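Preparing Small Boxed Items for Collection
Workuvstead Reuse Centre: guidance for households

Residents may donate boxed goods such as games, small electrical items and kitchenware through the kerbside collection service. Please follow the steps on this page before booking. Items that have not been prepared correctly will be left at the property with a card explaining what needs to be done.

Before you start

You will need a clean, level surface, a dry cloth, paper tape and the address labels sent with your booking letter. If you have not received any labels, they can be collected from the Wunbridge office.

Step 1. Check the contents
Open the box and compare the contents with any list printed on it or in the instruction booklet. Missing parts should be noted on a slip of paper and placed inside. Remove all batteries and take them to a battery recycling point.

Step 2. Clean the box
Wipe each side with the dry cloth. Do not use water or spray cleaner on card. Old price stickers may be left in place if they will not lift easily.

Step 3. Choose the label position
Lay the box flat with its largest face upwards. The label should go on a plain part of the packaging, well away from any printed lettering, so that sorting staff can read both the label and the product name. On dark packaging, use the white label and write in black ink. 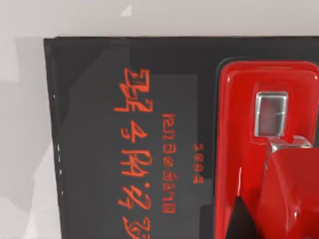 Dark box with orange-red lettering, laid flat on a pale surface.

Step 4. Seal and weigh
Close the lid with a single strip of paper tape. Plastic parcel tape must not be used, as it tears the card when removed. No single box may weigh more than 5 kg. Boxes under 300 g should be placed together in one carrier bag with a label tied to the handle.

Step 5. Put the items out
Place items at the edge of your property by 7 am on the date given in your letter. You may put out up to four boxes per booking. In wet weather, cover them with a clear sack.

Bookings for February are open now. Residents who cannot lift or carry their items should request assisted collection when booking.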